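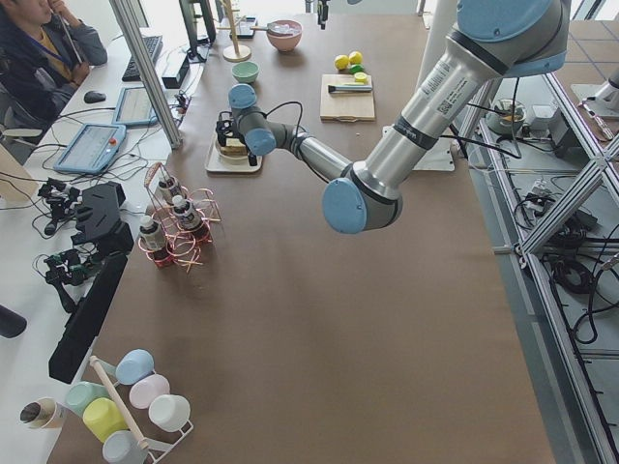 Two lemons, a lime and a sandwich on a plate.

The charity match should be shorter

I follow golf since I was a boy, and I want to say something that my friends at the club in Irbridge do not like to hear. The televised charity match is too long. I watched the last one on 10th September, from the first tee until the last putt, and by the middle of the afternoon I was only looking at my phone.

The idea itself is good. Take four players, give them microphones, let them tease each other, and send the money to a hospital. In Zavala they played such a match in May and more than 40 families came to walk beside the players. But eighteen holes is a distance made for competition. When the result has no weight, the jokes are finished after 7 holes, and the players begin to look tired – or worse, polite.
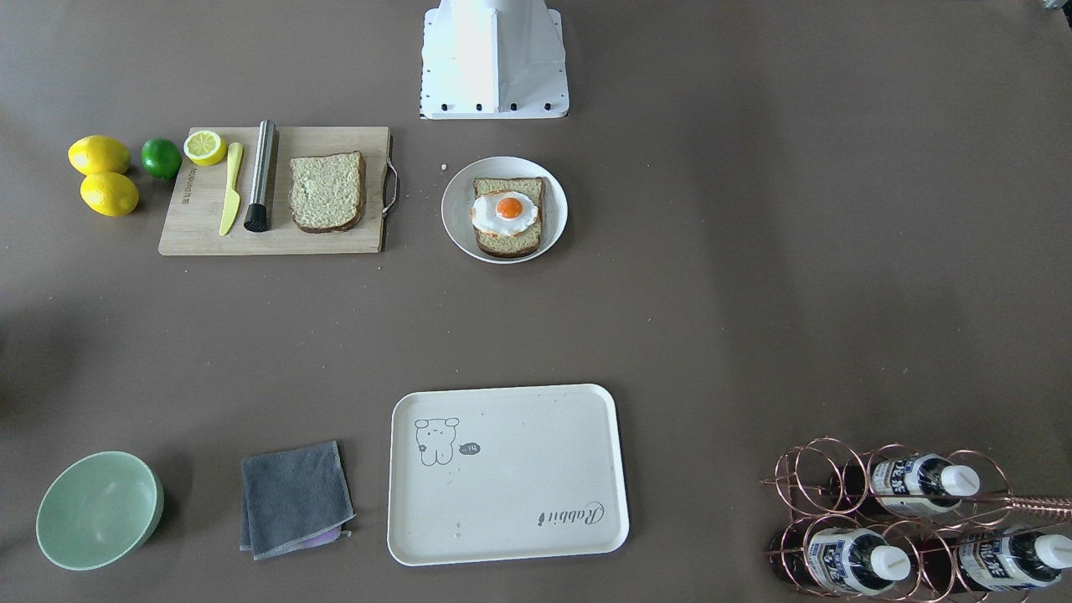 How many holes should a charity match have?
Nine holes are enough, with a short playoff if the teams are level. It fits in one evening and the players can give all their energy to it.

Ezequiel Gallegos, who teaches at the Nurow course, told me I am wrong. He says that amateurs want to see a whole round, because they want to compare it with their own. He once shot 66 there and he still remembers every hole, so I understand his feeling. For a real tournament I agree with him completely. A friendly match on television is a different thing, and the person on the sofa did not pay to walk the course. 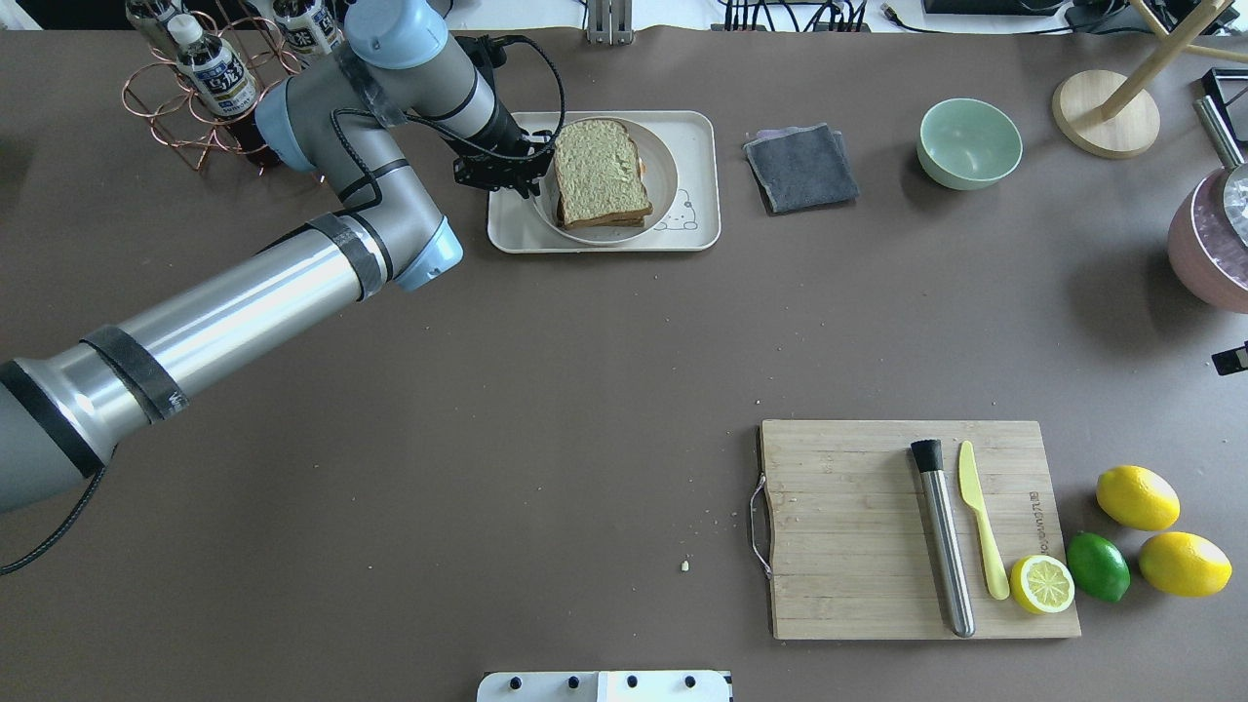

What to do with the free time

If the match ends earlier, the players could stay on the practice green with children from the local schools. At Stuvell they tried this after a small event, and I spoke with a father whose daughter now asks for a putter. The broadcast could show 2 or three of these lessons. I would watch them with more interest than another long walk down a fairway.

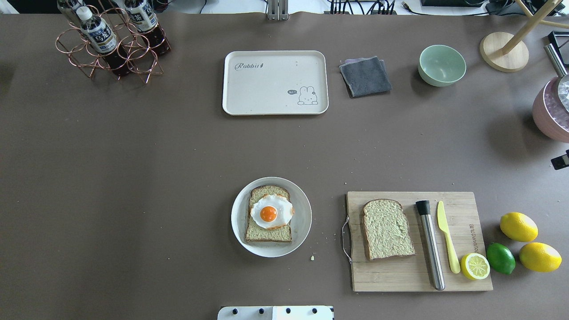 About the money

Some people fear that fewer holes will bring smaller donations. I do not have proof against this, but I think viewers give when they are moved by something, and this can happen on the third hole as well as on the sixteenth. Let the sponsors put the same sum on fewer holes. Then each putt has a bigger value, and maybe I will leave my phone in the kitchen.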